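Furniture Gallery: Ground Floor Sitting Room, Prarnville

This page covers the ground floor room of the Prarnville building, as it stands in April. The room is long, has a gray floor throughout, and takes its daylight from dark-framed glass doors. It serves as a mixed seating area. Several furniture types are in use side by side, and the notes below record them by group, with remarks on upkeep and placement. Upper-floor rooms are on a separate page, as are the two storage rooms at Wistbridge.

Inventory numbers are not given here. For those, see the room sheet, where the ground floor runs from line 626 onward. Names such as Bech and Gilell are our own shelf names for furniture groups. They do not refer to makers.

Woven table and wicker chairs (group Bech)

The Bech group consists of a square table with a dark metal frame and a woven top in gray and white, used with brown wicker chairs. The chairs have rounded backs and can be pushed in close against the table side, which keeps the walkway clear. The lattice top is pleasant to look at and slow to clean. Crumbs go into the weave and have to be brushed out along the strands, first one direction and then the other. A vacuum with a soft brush head also works on low power. Do not use a scouring pad.

Small items do not always sit level on a woven surface. Plates are fine. Narrow glasses and vases should be set down and tested with a finger before filling. Flowers for this table are kept short for the same reason, and the vase goes toward a corner so the center stays free for serving.

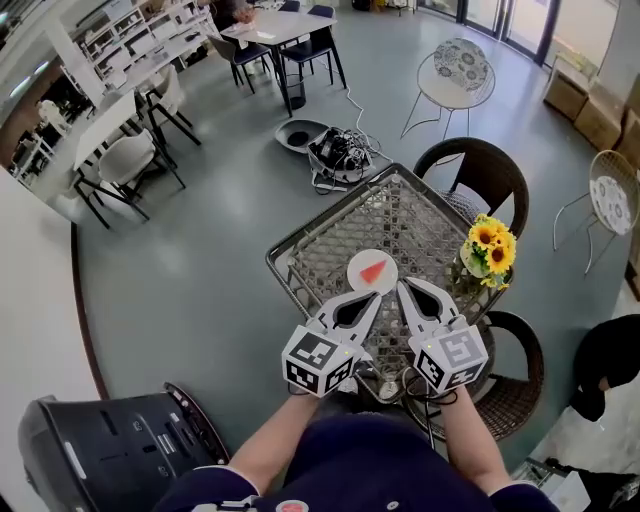

Bech table with wicker chairs. Small white plate in use, sunflowers in a clear glass vase near the corner. Wire-frame chairs and the gray table farther back.

Wire-frame chairs (group Gilell)

White wire frames, each with a round cushion. The cushion fabric is a floral print in blue and white. These chairs are light and tend to migrate. They belong near the glass doors and should be returned there at the end of the day. Check the welds at the seat ring once a season, and look at the feet at the same time — a bare wire foot will mark the floor within a week. Cushion covers are washed cold and dried flat. Turn the cushions when the chairs are wiped down, so the print fades evenly on both faces.

Long white table and shell chairs

The long white table is the main work surface of the room. It is paired with white shell chairs on black legs. The shells wipe clean with plain soapy water, but the joint between shell and leg collects dust and needs a dry brush. The tabletop shows every pen mark. Use the desk pad from the shelves when writing, and put it back afterward.

Gray table

A plain gray top on dark legs, with dark chairs. This is the quiet table. It is set well back from the wicker seating, and people tend to stay at it longer than at the others. The surface hides dust better than the white one, so it is easily missed on the cleaning round. Wipe it on the same days regardless.

Shelving

White shelves run along one wall behind the long table. Contents are mixed and change often. Heavy items go on the lowest board. Shelf boards should be checked for sag whenever they are emptied, using a straight edge laid front to back and then side to side.

Floor and wall storage

Cardboard boxes are stacked against the wall near the doors. The stack limit is 4 high. Keep the boxes away from the door swing and do not lean chairs against them. Cables on the floor should follow the wall where they can, and any cable crossing to the back tables should lie flat.

Placement notes

The clear width for the main walkway is 1270 mm, measured between chair backs with all chairs pushed in. Pulled-out chairs reduce this quickly, the wicker ones most of all on account of their round backs. If a table has to be moved, lift it at the frame and not at the top. This applies above all to the woven table, where the lattice will loosen if it is used as a handle.

The room is reset on Sunday evening and takes about 8 minutes. Order of work: chairs in, surfaces wiped, cushions turned, floor swept from the back tables toward the doors.

Next page: Upper floor, reading room and landing.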